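The Long Work of Counting Dog Bites

In the town of Ascombe, a dog bite used to leave a record in as many as four places. The hospital wrote one. The animal control office wrote another if someone called. The police kept a third when a complaint was made, and the post office held its own list of houses where carriers had been hurt. None of these records were compared, and the town could not say with any confidence how many residents were bitten in a given year.

That changed when the town health department hired Nhàn Lương, an epidemiologist who had spent much of her career on household injuries. Her first task was to bring the four sets of records together and remove the duplicates. The work took most of a year. When it was finished, the department had a list of 1,506 separate bites over a period of 16 years.

"People expected the number to be about stray dogs," Lương said. "Most of the reports we read described a dog the person already knew."

The finding is familiar to those who work in the field, but it had practical consequences in Ascombe. For years the town had directed most of its animal control budget toward patrols and the capture of loose dogs. The combined records suggested that the greater share of injuries took place indoors or in fenced yards, often at the home of a relative or a neighbor. Patrols could do little to prevent them. 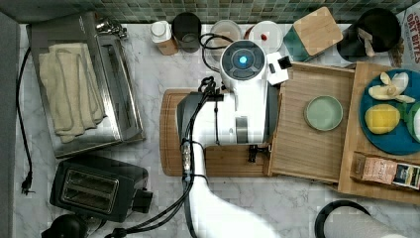 Children under 10 were the group most often treated at the hospital, and the reports on their injuries were the most detailed. Lương and her staff read each one and noted where the child had been, who else was present and what the dog had been doing. Meals appeared again and again. A dog that was calm in the living room could react quickly when food was handled above it, and the staff began to pay attention to ordinary kitchen features that the reports named in passing: a dropped plate, an open trash can, a wooden cutting board lying on the counter with a grooved rim of the kind meant to hold the juices from meat. The department's printed guidance now advises families to put the dog behind a closed door or gate while food is being prepared and to keep it there until the children have left the table.

The guidance was written with the help of Narayanan Chettiar, a veterinarian who directs the behavior clinic at the Phan Animal Hospital. Chettiar has long argued that bite prevention should be taught to adults before it is taught to children. A toddler cannot be expected to read a stiff tail or a turned head, he said, and a lesson delivered at school does not reach the parent who is deciding whether to leave the room.

His clinic offers a home visit to any family in the town that is expecting a baby and already keeps a dog. The visit lasts 30 minutes. A member of the staff walks through the house with the parents, asks where the dog sleeps and eats, and discusses where the baby will be placed during the day. Swings, bouncers and low bassinets receive particular attention. The family is given a written plan, and the clinic calls again in the first month after the birth.

The town has also revised its ordinance. Under the earlier rules, a dog could be declared dangerous only after a second reported bite. The new text allows a hearing officer to consider the severity of a single incident, the age of the person injured and the conditions in which the dog was kept. Owners may appeal – a provision added after several residents spoke against the first draft in October – and the dog remains in quarantine until the appeal is decided.

Not every question has been settled. Residents of the Eltasine apartments, where many households keep large dogs, have asked that the town pay for fencing around the shared lawn. The police department has requested clearer instructions on when an officer should seize an animal and when the matter should wait for animal control, particularly in calls that come after 6 p.m., when the animal control office is closed.

Lương's office continues to add new reports to the list each week. Hospital staff now complete a single form that goes to all the agencies at once, and the form includes a line for the activity taking place just before the bite. It is left blank less often than it used to be, she said, although the entries from the night shift are still short.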